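Wanted: somebody who can write about toys all day (part time, Komberg)

Hi, I'm Estela Lucero, and I run Clasovell, the online shop for movie figures, prop replicas and the kind of lunchbox you buy at forty because your mom said no when you were eight. I've written nearly every product page on the site myself, usually at night with a bowl of cereal, and I can't keep up anymore. We have 300 new items landing in February and I've written up exactly none of them. Help!

So I'm hiring a part-time product writer. You'd start with the space monster figures (there are a lot of space monsters) and then we'll see what you like best.
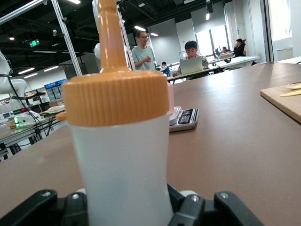 What you'd be doing

Mostly short, fun write-ups, a paragraph or two each. You open the box, you play with the thing for a while, you tell people what it does and why they'd want it on their shelf. If the cape is cheap and scratchy, say it's scratchy. I'd much rather lose a sale than get a sad email from a guy whose wizard can't hold his own staff.

You'd also help me clean up the old Pladico listings. Pladico made those talking vinyl heads, and when we bought the leftover stock I copied the catalog text straight over, typos and all. It's bad. One head is listed as a "vampire accountant," and I've sold six of him, so maybe leave that one.

Auður Bach handles our orders and returns and will be the other person you talk to most. She knows which figures lose their hands in shipping and she'll want that in the write-ups too.
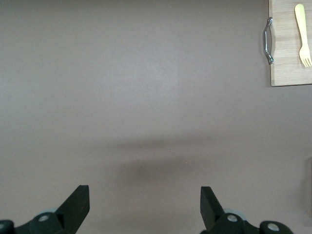

She's also the one who sets the calendar, so if you need certain days off, ask her before you ask me, I'll just say yes and forget.

Who I'm hoping for

You've watched too many movies. You can be funny without being mean about the people who buy this stuff (I am the people who buy this stuff). You can spell. No degree needed, and I don't care if you've never had a writing job. If you've been posting long reviews of robot toys under a silly username since middle school, send me those!

Hours and such

2 days a week to begin with, and one of them has to be Saturday. The other one's up to you. Mornings start at ten. Paid hourly, and you get the staff discount from day one, which has ruined me personally.

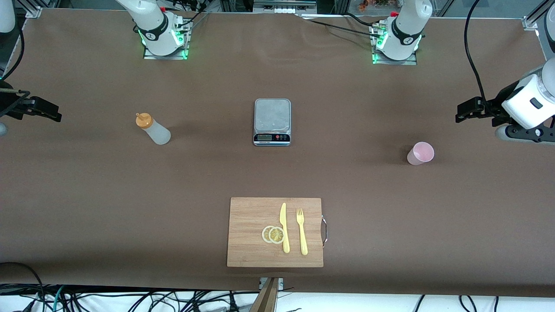
The long table with the brown paper on it.

How to apply

Write me up to 2000 characters about any toy, prop or movie poster you own or used to own. No resume yet, please. Put it in the body of the email or drop it through the door at 1124 Benítez Street, attention Estela. I read everything, though I'm slow, so give me a couple of weeks before you nudge me.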